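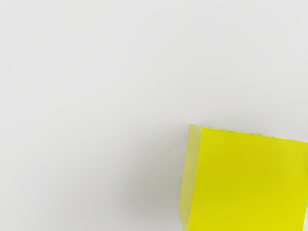
The September release of Evex, the planning and perception toolkit our group has been building and looking after for longer than some of our students have been enrolled, went out to partner labs this month, and we are very pleased (and a little tired) to be able to share it. Most of the work this time went into how the planner behaves at close quarters, when the object of interest has grown so large in the view that a good part of it has slipped out of sight. A yellow cube with only two of its faces showing, a soft shadow beside it and plain pale gray everywhere else gives a pose estimator very little to hold on to, and earlier versions of Evex were inclined to place the edges of the block a little too far toward the shadow. The new release keeps a running estimate from the views that came before, and leans on it more heavily as the visible share of the object shrinks.

Readers who have followed the project from its early days in Lallton will remember that the first version of Evex did its perception and its motion planning in two quite separate steps. The perception side would hand over a single pose, the planner would take it as gospel, and if the pose was off by a finger's width then the whole reach was off by a finger's width too. It was a sensible way to start and it got us through our first round of experiments, but it made the system rather brittle, and anybody who has sat with a grasp log late in the afternoon knows how long it can take to work out which half of the software is at fault.

In the new version the two halves talk to each other all the way down. The perception module passes along a spread of likely poses, and the planner chooses an approach that should still work across most of that spread. When the spread gets too wide, the arm can pause on the way and look again from another angle before the fingers close. We resisted adding that pause for quite some time - it costs time on every attempt where it is used - but the people running the trials kept asking for it, and they were right to.

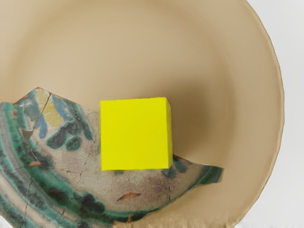 Patterned surfaces were the other big item on the list. Our segmentation code grew up on plain tabletops, where anything with a strong color could safely be taken for the object, and it carried that habit into places where it did not belong. Painted glazes, fine cracks and printed designs all produced false edges, and the planner would sometimes steer carefully around an obstacle that was only paint. Evex now checks color edges against depth before it believes in them, and an edge with no change in depth behind it is treated as decoration. The check can be turned off from the settings file by groups working without depth data, though we would ask them to read the notes on that option first.

To test all of this, the group put together a new simulated benchmark, which we have named Amundsen. It holds 800 short pick tasks arranged in 11 families, and the families differ in what lies under and around the object: flat tables, curved dishes, busy textures and so on. Each task can be replayed from the same starting state, so that two versions of the planner can be compared on exactly the same problem. Of everything in the release, this is probably the part that we ourselves will use the most, and it has already changed how we review each other's code. A change to the planner now has to come with its Amundsen results attached, and the discussion tends to be a good deal shorter for it. 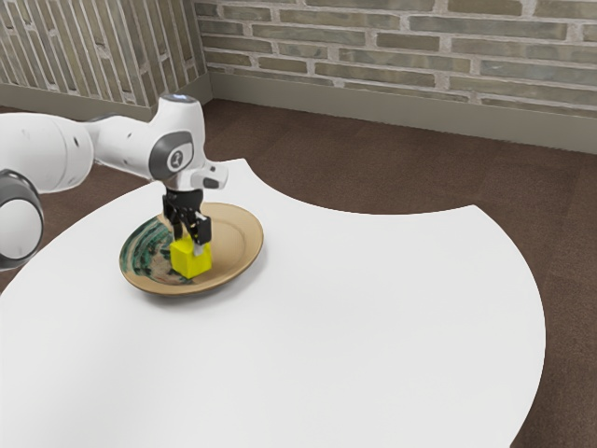 Robot Software Group, Uswood Laboratory

Curved dishes have turned into something of a favorite around here. A shallow plate with a raised rim asks for a straight, steep descent, with the fingers lowered on either side of the block and enough room left between the fingertips and the surface beneath. A planner that has been tuned on flat tables will happily come in at a slant and clip the rim. The release adds a clearance term that follows the shape of the supporting surface, and it brought the number of rim contacts in the dish family down from 66 to 2 over a full run of the benchmark. The remaining two both come from the same starting pose, with the wrist close to its joint limit, and we have left them in the test set as a reminder to ourselves.

We should add that all of the figures above come from simulation. Trials on the physical arm are under way, and friction and camera noise will surely have something to say about them. A write-up will follow once we have a set of runs that we are comfortable standing behind.

Evex and Amundsen are both available to partner labs through the usual download page, along with a revised installation guide and a short walkthrough for first-time users. Labs moving up from the previous version will need to regenerate their calibration files before the first run, and should allow an afternoon for it. Questions, bug reports and kind words can all go to the group's shared mailbox, and we do read every message, even if the reply sometimes takes us a few days.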